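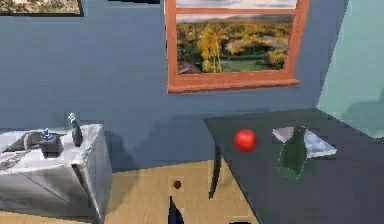 A blue wall, and a window onto yellow fall trees.

Section 7: Hanging the Curtain and Setting the Lights

By now you should have the Kutevton stage glued up and left overnight, as in the last section. If the side walls still wiggle when you pick it up, go back and give the corners more glue. I know, I know, you want to get to the fun part (so did I), but everything in this section pulls on those corners, and a stage that leans in the light will drive you crazy.

I've been putting on paper theater plays at my kitchen table for 11 years, mostly for nieces and nephews and whoever stays for dessert. The steps below are the way I do it myself. They differ in a few places from the folded sheet that comes in the box, and where they do I'll say so.

Before you start

You'll need the curtain cloth, the brass rod, the bag of rings, the pull cord, the Allemer light strip with its little dimmer box, and a pencil. Small sharp scissors help. If you bought your kit secondhand and the rod is missing, a straight piece of wire from a coat hanger will do fine, just sand the ends.

Note: The kit comes with spare rings. Put the extras in an envelope and tape it under the stage floor right now. You will lose one someday, and it will be an hour before the show.

Hanging the curtain

1. Iron the curtain on low, with a dish towel between the iron and the cloth. The red comes off on a hot iron. Ask me about my ironing board.

2. Lay both halves face down with the hems toward you. The hem side is the bottom. The top edge has the small sewn loops.

3. Slip a ring through every loop. Pinch each ring closed with your fingers and run your thumb over the gap, and if you feel an edge, pinch again. A ring that's open even a hair will catch the rod halfway across and you'll have half a curtain for the whole first act.

4. Slide the rod through the rings, then drop it into the notches behind the front arch. The printed sheet tells you to put the rod in first and add the curtain afterward. I tried that once and ended up with cloth in my teeth.

5. Thread the pull cord from the left side, through the left-hand eyelet, along the rod, around the post on the right, and back again. Tie the front cord to the leading ring of one curtain half and the back cord to the leading ring of the other. When you pull, they should move in opposite directions.

6. Try it slowly. If both halves travel the same way, you've tied them to the same length of cord. Everybody does it at least once! Untie one, move it to the other length, and try again.

7. Trim the hem only after the curtain has hung for a day. The cloth relaxes a bit, and what looked too short often comes out right.

Caution: Don't let small kids yank the cord to "see how fast it goes." The eyelets are only pressed into cardboard and they'll tear straight out. If that happens, a paper reinforcement ring on each side of the hole will get you through the night.

Setting the lights

The Allemer strip clips along the inside of the arch, where the audience can't see it. It's a warm white, and on full it's much too bright for anything except a ballroom.

1. Make sure the dimmer is switched off at the box before you plug it in.

2. Clip the strip up with the bulbs pointing back and down, toward the middle of the floor. If they point straight back you'll get a hard shadow of every actor on the painted scenery, and your forest will be full of giants.

3. Run the wire down the left side, away from the curtain cord. I use tape every few inches. The manual shows it on the right, but then it tangles with the post, and I don't see how anyone at Abera missed that when they drew the thing.

4. Turn off the lights in the room and set the dimmer at 2. Put one figure center stage and go sit where your audience will sit. Really do go and sit there! What looks gloomy from behind the stage is usually lovely from a chair.

5. Bring it up a little at a time until you can make out the face on the figure. Then stop. Mark that spot on the dimmer with your pencil and write "day" next to it. Find another spot you like for night scenes and mark that too.

Note: If you're doing The Waselden Ghost from the script book, the ghost needs to come on with the dimmer nearly off and a flashlight held low behind the back cloth. The tissue paper for this is part no. 209 in the parts list. It looks like packing material and it's easy to throw away, so check the box before the recycling goes out.

Caution: Unplug the strip between shows. It stays cool enough to touch, but I don't like anything left plugged in next to paper. And please, no candles, no matter how pretty the old pictures of toy theaters look.

If the light flickers

Nine times out of ten the plug isn't pushed all the way into the dimmer box. Push until it clicks. If it still flickers, swap the outlet. My friend Edvin Granström had one that flickered all through a Christmas show, and his audience thought it was a thunderstorm and clapped, so he left it alone until August and then bought a new dimmer.

Once the curtain runs and both light marks are penciled in, close the curtain, cover the stage with a clean pillowcase and put it up somewhere the cat can't reach. The painted scenery goes in next, and for that you'll want a cleared table and a fresh glue stick.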